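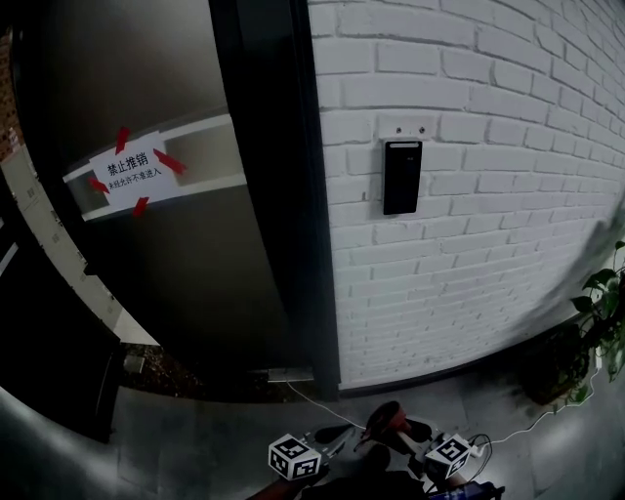

Chapter 4
The Staffed Entrance: Door, Wall and Reader

Märta Holmgren and Yi-an Ok
7th June
711 shares

4.1 Scope of the chapter

The entrance to a small office or workshop is treated in most building manuals as a door with accessories. In this chapter it is treated as a single assembly made up of the door leaf, the frame, the adjoining wall, the access reader, the notices and whatever has been placed on the floor nearby. Each of these is usually bought, fitted and maintained by a different party. Faults at an entrance tend to occur where the work of one party meets that of another.

The discussion is limited to internal and sheltered entrances with a framed glass door. Revolving doors, fire exits and goods entrances are dealt with in later chapters. Readers who have not yet covered door closers and floor springs should do so before going on to section 4.3.

4.2 Terms

Leaf. The moving part of the door. In a glass door the leaf may have a full metal surround or only rails at the top and bottom.

Manifestation. A band, row of dots or other marking applied to glass so that a person walking towards it can tell that it is there. A pale band is easily seen against a dark interior and much less easily against a bright one, and the choice of colour should be made with the lights in the room beyond both on and off.

Reader. The unit at which a person presents a card, enters a code or is otherwise identified. The term covers the visible housing only. The controller, which decides whether the lock is to be released, may be elsewhere.

Reveal. The face of wall between the frame and the general wall surface. Where the reveal is shallow, the reader is normally fixed on the main wall beside the frame.

Notice. Any written instruction at the door, whether engraved, printed or handwritten.

4.3 The wall beside the door

The reader needs a flat seat. On plaster this is seldom a difficulty. On painted brick the recessed mortar joints leave gaps behind the housing, and a tall, narrow unit will cross several courses. The fixings should go into the brick and not the joint where the hole pattern allows it. If it does not, a backplate is used, drilled to suit the wall on one side and the reader on the other.

When a reader is replaced by a smaller model, old holes and a patch of differently coloured paint may be left exposed. These should be filled and painted at the time of the change. Open holes in an outer wall let in water, and in an inner wall they invite later fitters to reuse them, whether or not they are sound.
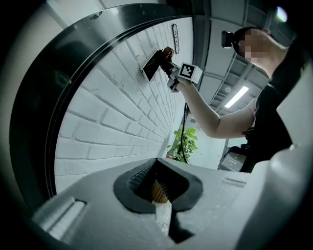

Figure 4.1 Painted brick wall with a wall-mounted unit, and a potted plant at the base of the wall.

The position of the reader is governed by the approach. A person should be able to reach it without standing in the path of the leaf. The approach is commonly surveyed with the floor clear, and plants, bins and umbrella stands are added once the building is occupied. A trailing plant requires more room than its pot suggests, and the spread of the leaves should be taken as the working dimension. Soil and water must be kept away from any low-level cable entry.

4.4 Notices

A notice at a door has two functions, which are often combined on one sheet: it states who may enter, and it turns away certain kinds of caller. The wording 禁止推销 (no soliciting) with 未经允许不准进入 (no entry without permission) in smaller characters beneath it is of the combined kind. The larger line is addressed to a particular group and the smaller to everyone. Where the second instruction matters more to the occupier, the sizes should be reversed.

Paper notices are commonly fixed with up to four strips of tape. Coloured tape draws the eye, at some cost to the legibility of the text if the strips overlap it. A sheet placed on the manifestation band gains a plain background, but it also covers part of the band, and this should be noted at inspection.

4.5 Survey exercise

Choose an entrance to which you have lawful access. Draw the elevation to scale, showing the leaf, frame, reader and notices. On a separate plan, mark the swing of the leaf and every object standing on the floor. Record any disused fixings. Keep both drawings, as they will be needed again for the work on cable routes in section 4.6.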